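Section 3: Setting up the Trekov bench scale

Read this section before you put in the batteries. The scale is set to grams when it leaves the factory and must be leveled and calibrated before the first use.

3.1 Before you start

You will need the scale, the weighing pan, the power adapter or 2 AA batteries, and the 2,000 g calibration weight. The weight is in the small gray pouch under the packing tray. Do not handle it with bare fingers. Use the cloth.

If the scale has been in a cold car or garage, leave it in the room for an hour with the lid of the box open. It is most accurate at 68 °F.

CAUTION: Do not press down on the post under the pan. It is connected to the load cell, and damage to the load cell is not covered by the warranty.

3.2 Placing the scale

1. Choose a counter or table that does not wobble. Folding tables are not suitable.
2. Keep the scale away from fans, heating vents and open windows.
3. Set the scale at least a hand's width from any wall, so that the adapter plug is not bent.
4. Turn the two front feet until the bubble is in the center of the ring.
5. Push gently on one back corner of the case. If the scale rocks, adjust the feet again. 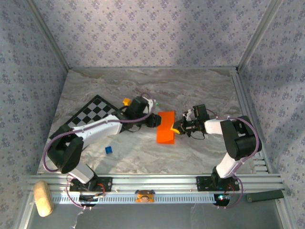
Keisha Doucet: I had the feet right and the bubble centered and it still drifted a gram or two every few minutes. The refrigerator was at the other end of the same counter. Moved the scale to the dining table and it settled down. Might be worth adding to the list.

Note: Refrigerators, dishwashers and mixers can pass vibration through a shared counter. If the reading will not settle, switch the appliance off for a few minutes and check again. If that helps, move the scale.

3.3 Power

1. Slide the battery door toward the back of the case and lift it off.
2. Put in both batteries, matching the marks inside the compartment.
3. Replace the door.
4. If you are using the adapter, take the batteries out first.

The display shows LO when the batteries are weak. Readings taken while LO is showing should not be relied on.

3.4 Calibration

1. Turn the scale on with the pan in place and nothing on it. Wait for the zero.
2. Hold down UNIT until CAL appears, then let go.
3. When 2000 flashes, put the calibration weight in the middle of the pan.
4. Wait for PASS. Take the weight off and turn the scale off.

If you see FAIL, check the bubble and repeat from step 1. After a second FAIL, go to Section 7.

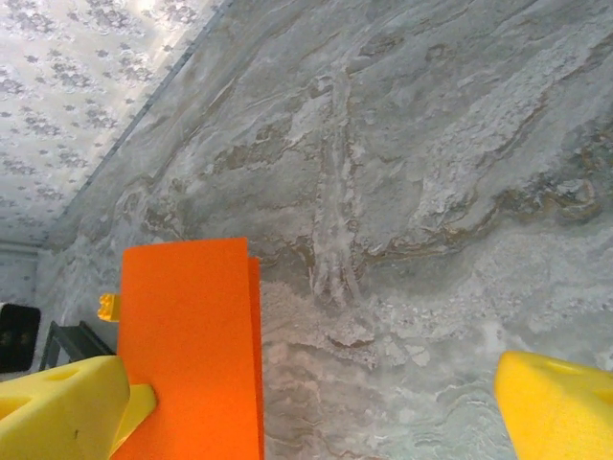
Grit under one of the feet is a common cause of a failed calibration. Even a grain of salt can tip the case enough to move the bubble. Lift the scale, wipe all the feet with a dry cloth, and wipe the surface where they stood. On a plain dark counter you can usually see what needs to come off. A gray marble pattern with tan and brown veins and pale, speckled patches hides it well, so run your palm over the area as well as looking. Set the scale down without sliding it and level it again.

3.5 Checking the setup

Place any steady object of up to 300 g in the center of the pan and write down the reading. Move it to each corner in turn. The readings should agree to within 2 g. Repeat the check whenever the scale is moved to another room, and calibrate again after every battery change.

Store the calibration weight in its pouch, away from the sink.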